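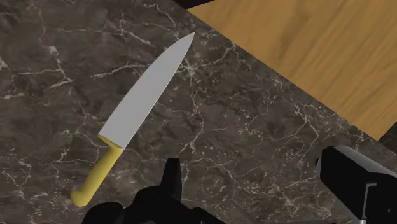 2022-11-27

Spent most of today on the sharp-object rules for the kitchen sim, because Marisol wants a version people can follow by the time we merge the Borstead scenes. The old page was written in September for spoons and mugs and it shows! It says "approach from the nearest clear side," and with a knife that's how you end up with a finger closing on the edge. So the new wording is handle side only, always, and the fingers stay wide open until they're over the grip. The yellow handle makes this easy to check by eye from the overhead view (gray blade, yellow grip, dark marble, no squinting), and I'd like to keep that contrast in every scene we use for review, even if we randomize colors for training.

Rule as it stands tonight, Nattawut please shout if you hate it:

A grasp on a bladed object is valid only if both contact points land on the grip. Contact on the guard is a warning. Contact on the blade is a fail, and the episode gets tagged and kept. Please don't delete the fails. I know they look bad in the summary table, but Kanyarat needs them for the classifier and we've already lost a batch that way.

Second rule, which we argued over at lunch: where is the point allowed to face? Imani wants the tip away from the operator side for the whole carry. I'm with her on the carry, but at the start of an episode the knife lies however the spawner drops it, and I don't want to throw out half the starts for that. Compromise is that any start pose is okay, the tip has to be turned to the safe sector before the lift goes above hover height, and it stays there until release. Catríona asked what "safe sector" means when the camera moves with the wrist, and, well, fair. It needs to be defined in the counter frame and never in the camera frame. I've fixed that in the draft. It's embarrassing how long I had it the wrong way around.

Ran the checker over the existing logs after lunch. 1,253 episodes in the folder, 17 flagged for blade contact. I went through all 17 by hand (tea required). Most of them are real. A couple look like the collision mesh sticking out past the visible blade near the heel, so the checker sees a touch where the render shows a gap. I'd still call those fails until the mesh is cleaned up. If we start waving things through by eye, the rule isn't a rule anymore and we're back to arguing over each one.

Stuff I didn't get to:

Speed cap. Draft says 100 mm/s anywhere near a blade, which I pulled from our own Bunnag bench notes and haven't tested in sim. It feels slow. Leave it in for now, slow is fine.

Putting down. We have a whole paragraph on picking up and one sentence on release, which reads "place gently." Come on, past me. At minimum: blade flat, full length supported, nothing hanging over the counter edge. What about half on the cutting board? I think no, it rocks, but ask Imani, she did the Dernero placement tests.

Who signs off a changed rule. Right now whoever edits the page wins. I'd like 2 people on any edit that loosens something, one is enough for tightening.

Marisol also wants the sim rules and the hardware rules on a single page. I get why, but the hardware one has the e-stop and glove stuff in it and people will start skimming. Maybe same page, hardware first. Going to sleep on it.

Tomorrow: mesh fix at the heel, rerun the flagged ones, rewrite the release paragraph, send the draft to Nattawut before he goes on leave.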